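Skip to main content
Student Projects » Automation Elective » Final Reports

Can a Robot Sort My Junk Drawer Yet? Final Report, Team Skolluvbridge
Posted 19th June

OK so when I signed up for this elective in September I fully expected to end the year with a robot that does my laundry. I have a report about sorting motors and wires instead (and I had a great time, so no complaints!).

Our question was whether a robot can take over the kind of boring sorting that happens on every shop floor and in every house with a junk drawer. You've got a pile of mixed stuff, you've got bins, and each thing has to go where its buddies are. I do this at my summer job at Hurnell, a little repair shop, and I can do it while half asleep and listening to a podcast. We wanted to know how far a machine gets.

The parts are small motors with leads on them, round red circuit boards, and wires. So many wires. They start in a steel tray in the middle, on a sheet of paper, and the bins sit on either side, with a part in each one to show what goes there.
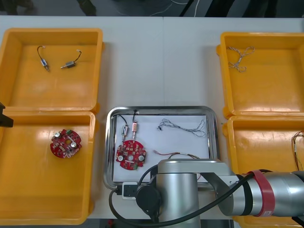 I'm going to argue with the setup a bit, if that's allowed. A real drawer has batteries and gum wrappers and keys in it, and you already gave the thing four tidy bins with a sample in each. Isn't that most of the chore done before it starts? – Chidiac

Fair, and I went back and forth on it when I was writing this up. Four kinds of parts is way easier than a real drawer. But the sorting at Hurnell looks a lot like this, with labeled bins and a box of parts that all came out of the same machines, so I'd say we tested the shop floor half of our question and only waved at the household half.

What we did

We ran the sort over 8 lab sessions and logged 1,847 pick attempts in a spreadsheet called Cendex (long story, it was supposed to be an acronym). An attempt counted as good if the part ended up in the right bin and didn't drag anything else along with it. That second rule hurt us a lot.

Boards were the easy ones. They're flat and stiff, and they stay put. Motors were OK once we quit grabbing them by the body and went for the spot where the lead comes out. Wires were awful. A twisted bundle has no real edge to grab, it changes shape the second you touch it, and if one strand is hooked under a motor you get the motor too. In our worst session 32 wire picks brought along something extra.

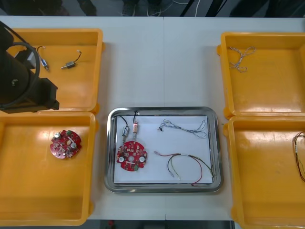
Figure 2. Sorting station with parts in the tray and sample parts in the bins.

So can it do the chore?

Stiff parts, yes, I'd hand that over tomorrow. Wires, no way. My best clean streak on wires was 11 and I was so excited I knocked over my water bottle. If I had another semester I'd forget about speed completely and work on one move, a little shake after the lift so loose strands drop off before the arm heads for a bin. I'd also want to try a tray with actual junk in it, gum wrappers included.

Files: Cendex log, bin layout sketch, slides from the final presentation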